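Workshop storage and tidying group
Minutes of the April meeting

Present: Indrek Uibo (chair), Tharushi Bhattacharjee, Brijesh Yadav, Efren Magbanua
Minutes: Eglė Ķēniņš
Apologies: none received
Started 2.10 pm

1. Minutes of the last meeting

Agreed, with one change. Item 4 said the group "welcomed" the new storage plan. Efren asked for this to read "heard". Changed.

2. Matters arising

The labels ordered from Fludiston have come, and they are the wrong width for the drawer fronts. Brijesh said they could be trimmed. Efren asked who was going to trim them. Left with Brijesh.

The request for a second wire shelving unit is still with the office. No answer.

3. Colours of the bins

Tharushi reported on the sorting by colour, which was brought in under the Mets plan. The idea was that red would be for parts in use, orange for parts waiting to be checked, and the grey drawers for small fixings. She said that it is working "on the whole". Indrek asked what that meant. Tharushi said that the red bins are mostly right and the orange ones depend on who was last at the rack.

Indrek said he has doubts about any plan that needs a chart on the wall to explain it, and that he had found the same type of bracket in both colours. He would like to know whether a single person has saved any time by it. The Cututico leaflet promises that searching time will be halved, but it does not say how anyone measured it, or where.

Brijesh pointed out that the tall rack at least looks better than it did in the winter. Indrek agreed that it looks better and said this was a different question.

The group looked at the current state of the back wall, with the rack on one side and the bench and wire shelving on the other.
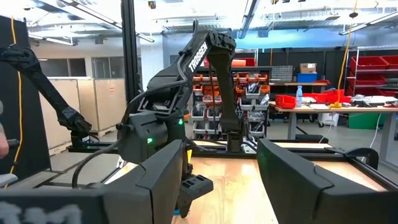 Efren said that the rack had never been the trouble and that the bench should have been first on the list. In his view people put things down on the bench because it is at the right height and the rack is not, and no colour will change that. He would sooner see half the bins go and a proper clear space kept at the bench end.

Tharushi did not agree that half could go. She has a list of 40 part types that need a place of their own. Efren asked to see the list, as he suspects several are the same part under two names. Tharushi will send it.

On the cardboard box on top of the blue bin: Brijesh thinks it is packing from the Endar delivery, but would not swear to it. If it is only packing it should go. If there is anything in it, it should go in a bin with a label. Indrek noted that this was also said about a different box last year.

The beige panels on the pallet were raised again. It was not clear to the meeting who wants them. Eglė to ask once more and give a closing date this time.

Drinks: Tharushi asked whether bottles are allowed on the workbench. There is no rule. Efren does not want one. Left there.

Decided: keep the colours as they are for now, no more bins to be bought, and look again when the list has been gone through.

4. Table baskets

Brijesh spoke for the small baskets, which he would like used at every table so that pencils and other bits stop wandering. The cost for the full set would be 1090, delivery included. Indrek thought this a great deal for plastic with holes in it and asked whether the price was for the baskets or for the advice that comes with them. Brijesh said it covers 26 baskets and a visit.

Indrek asked what the visit was for. Brijesh did not know.

Efren's objection was a more practical one. A basket only helps if the thing is put in it, and in his experience the pencil ends up next to the basket. Tharushi said that was a matter of habit and takes a few weeks. Efren asked how many weeks it had been already.

Eglė asked if the slots would let pencils poke through. Brijesh said he had not had any trouble with it. No one else had tried.

There was a short talk about the plant. Brijesh would like it to stay, as it makes the table look less bare. Indrek does not see what it has to do with storage, but did not ask for it to be moved.
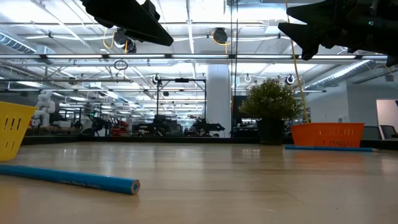

Table with the yellow and orange baskets, two blue pencils and the plant (item 4).

Indrek said he could not support the full set on what had been shown so far. Tharushi suggested buying 3 more and leaving the others. Efren would accept this provided the visit is left out and the price comes down to match. Brijesh will go back and ask.

Decided: no order until Brijesh has a new price in writing.

5. Any other business

Efren asked that the floor below the wire shelving be kept clear. The green container there is to be lifted or given a marked spot. Tharushi to see to it.

Eglė asked for papers to reach her before the meeting and not during it.

Actions
Brijesh: label trimming; new price for baskets without the visit; find out about the cardboard box
Tharushi: send part list to Efren; green container
Efren: go through the list for doubles
Eglė: panels on the pallet, with a closing date; chase the office about shelving
Indrek: none

Closed 3.25 pm. Next meeting in May, same room.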